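Bag Swap Returns to the Gilchrist Rooms in August

If you have a drawer that will no longer shut because of all the carrier bags stuffed into it, the Gilchrist Rooms would love to see you this August. The bag swap is coming back for another run, with the doors open from ten in the morning and the kettle on well before that, and everybody is welcome whether they bring one bag or a whole armful.

The idea is a simple one, and it started with Trudy Stubbs, who was clearing out her late aunt's hall closet and found that she couldn't bring herself to throw away so many perfectly good bags. She took them along to her sewing group instead, and by the end of the afternoon most had gone home with somebody new. Last year's swap passed along 2,057 bags, pouches and wrappers of every sort, and Trudy still sounds a little amazed when she tells you so.

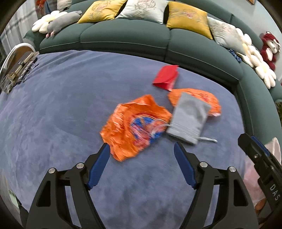 Orange plastic bags, a gray drawstring pouch and a red packet at the sorting session.

Sorting began last week, and it is a friendlier job than it sounds. Plastic bags get smoothed out and folded flat, cloth pouches have their cords checked for knots and fraying, and paper packets and gift envelopes go into a shoebox of their own so they don't get crushed. Fletcher Ruawai has been showing newcomers how to fold a plastic bag down into a neat little triangle, a trick he picked up from his grandmother - and one that takes most people a few tries before it stops springing open again.

Drawstring pouches are the thing people ask for most, says Tayla Nepia, who runs the sewing corner. "They hold marbles, chargers, soap, you name it, and I could give away 200 of them and still have folks asking." She will be putting new cords into old pouches all morning, and would be very glad of any spare cord or ribbon you have at home.

Bags should be clean and dry, please, and free of holes. There is room for 40 people at the folding tables, and children aged 7 and up are welcome to join in with a grown-up. Entry is free, and drop-offs can be left at the side door any time before four in the afternoon.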